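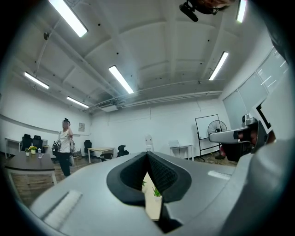
Rendez-nous les portes

Je vais faire court, j'ai une réunion dans pas longtemps et je sais déjà que je vais l'entendre trois fois : une fois la mienne, et deux fois celles des autres.

L'open space. On en est encore là. Quatre ans que je travaille sur un plateau, quatre ans que je lis des articles qui m'expliquent que la concentration est une affaire de discipline personnelle. Respirer. Couper les notifications. Faire une liste le matin. Très bien. Et la conversation de mon voisin sur sa chaudière, je la coupe comment ?

Chez Darnari, où j'ai commencé, on avait des bureaux à deux. Moches, moquette marron, un radiateur qui claquait. Mais une porte. On la fermait, les gens comprenaient. On la laissait entrouverte, ils comprenaient aussi. Tout un langage, et personne n'avait eu besoin d'une charte pour l'apprendre. Puis déménagement, plateau, et au bout de trois mois la charte est arrivée. 609 mots pour expliquer qu'il ne faut pas parler fort. Je les ai comptés un après-midi où je n'arrivais à rien d'autre.

L'argument officiel c'est la collaboration. Les idées qui circulent. Moi je veux bien, mais regardez un plateau à quinze heures : tout le monde a un casque. On a abattu les murs et chacun s'en est acheté un à porter sur les oreilles. Et quand il faut poser une question à quelqu'un qui est à deux mètres, on lui écrit un message. Parce qu'on n'ose pas lui taper sur l'épaule. Parce que toute la rangée va lever la tête.

L'argument réel, c'est le mètre carré. Dites-le ! Je préfèrerais. Une direction qui dit « on n'a pas les moyens de vous donner des murs », je peux l'entendre, je râle deux jours et je passe à autre chose. Une direction qui m'explique que c'est pour mon épanouissement, non.

Kristine Sarmiento, avec qui j'ai travaillé longtemps chez Dekuron, n'est pas d'accord avec moi et elle n'a pas tort sur tout. Elle a appris son métier en écoutant les autres au téléphone. Comment on dit non à un client, comment on rattrape un devis mal parti. Derrière une cloison elle n'aurait rien entendu. C'est vrai. Un débutant seul dans un bureau fermé, c'est triste et c'est lent. Je lui accorde ça.

Mais alors faisons des pièces pour quatre. Cinq. Une équipe, une pièce, une porte. Pas 178 personnes sous le même plafond avec la compta au milieu et l'imprimante qui bippe. Entre le cagibi individuel et le hall de gare il y a quand même de la marge, et on dirait que les aménageurs n'ont jamais appris à s'arrêter en chemin.

Ah, et les cabines. Les fameuses cabines téléphoniques capitonnées. À Drunham, où je passe une semaine par trimestre, il y en a deux pour tout l'étage. Il faut réserver. Réserver pour appeler son médecin ! Du coup les gens téléphonent dans l'escalier, on apprend de ces choses entre le deuxième et le troisième... L'aération se coupe au bout d'un quart d'heure, on ressort tout rouge, et on a oublié ce qu'on venait y faire.

Le pire à mon avis c'est pas le bruit. C'est d'être vu. Réfléchir, de l'extérieur, ça ressemble à ne rien faire. On regarde par la fenêtre, on gribouille, on relit trois fois la même ligne. Sur un plateau on finit par faire semblant, on ouvre un tableau, on tape un truc. J'ai vu des collègues très bons devenir très occupés. Et je m'inclus dedans, j'ai gardé pendant des mois un onglet ouvert exprès, un suivi de stock de 1000 lignes, bien chargé, pour quand quelqu'un passait dans mon dos.

En avril on nous a présenté le projet Hallgrímsson, le futur étage. Jolies images, beaucoup de lumière, des assises « informelles ». J'ai cherché les portes sur le plan. Toilettes, local technique, deux salles de réunion vitrées. Vitrées, forcément. J'ai posé la question, on m'a répondu que des plantes feraient office de séparation acoustique. Un ficus. Contre le service commercial.

On me dira télétravail. Oui, sauf que tout le monde n'a pas une pièce en trop chez soi, et que venir au bureau pour être dérangé puis rentrer pour travailler le soir, c'est une drôle d'organisation. Je le fais pourtant. La moitié de ce que j'écris de correct est écrit sur la table de la cuisine, après la vaiselle.

Donc voilà ce que je demande, et je l'ai mis tel quel dans le questionnaire de satisfaction, case « autres remarques » : des pièces par équipe, des cloisons qui montent jusqu'au plafond, des poignées. Pas de réponse pour l'instant. La réunion commence, je vois d'ici qu'ils s'installent.

29/11/2023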